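Subject: Re: [vastlow-residents] The parking levy and where the money goes

Hello again, neighbors,

I have been meaning to answer this thread since the notice came through our doors, and I'm sorry it took me so long (the grandkids were here, and you know how that goes!). I read every message, even the cross ones, and I'm glad so many of you still care enough to write.

For anyone who just joined the list, I'm copying the message that got us started, so you don't have to dig for it:

> Dear all,
> The town wants another 18 dollars a month from every household
> that keeps a car on the street. They say it is for road repair.
> We were told the same thing when the last levy came in, and
> Raudsepp Lane still has the same holes it had then, only deeper.
> Before we pay a cent more I would like to see where the first
> pot of money went. Is anyone else asking?

Well, yes, I am asking, and I went down to the town office in June to do it in person. The young woman at the desk was as kind as could be and printed me the summary pages. What I learned is that the levy brought in a fair bit, and that 800 dollars of it went on new signs telling us about the levy. I had to read that line twice. A much larger share went to Vimport, the firm that has the street contract, for something called "readiness," and I still couldn't tell you what we were made ready for.

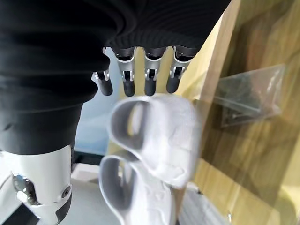
Banderura Street got its new surface out of that same money, so it didn't all vanish, and I think we should say so at the meeting. My sister-in-law lives there and you can push a stroller from one end to the other now without a single bump. I'd just like the rest of us to have our turn before the town comes back with its hand out.

Now, I know some of you feel the whole levy should be scrapped, and I understand that, I do. Groceries are up, the water bill is up, and folks on a fixed income can't keep finding another few dollars every time a letter arrives. But I lean toward letting the old rate stand and asking for a proper list, street by street, of what gets fixed and when. If they can mail 2,000 notices they can mail one list along with them!

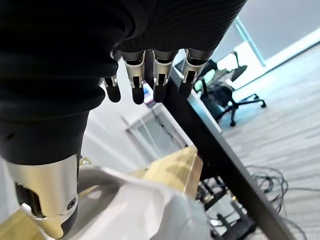
vastlow-residents Digest, Vol 20, Issue 18

A few practical things while I have you. The hearing starts at 7 in the evening in the old library, side door, and the parking there is free (I checked). If you want to speak you have to put your name on the sheet before it starts, and each person gets three minutes, so write it down first. I timed mine in the kitchen and it ran to nine, so I have some trimming to do.

If you can't come, a letter counts too. It has to have your street address on it or they set it aside. I can carry letters over for anyone on our end of Vastlow, just drop them in the box on my porch by noon the day before.

And does anybody still have the flyer from the first levy? I'm sure it promised Raudsepp Lane by name, but mine went out with the recycling.

Warm wishes to you all,
Your neighbor at the corner house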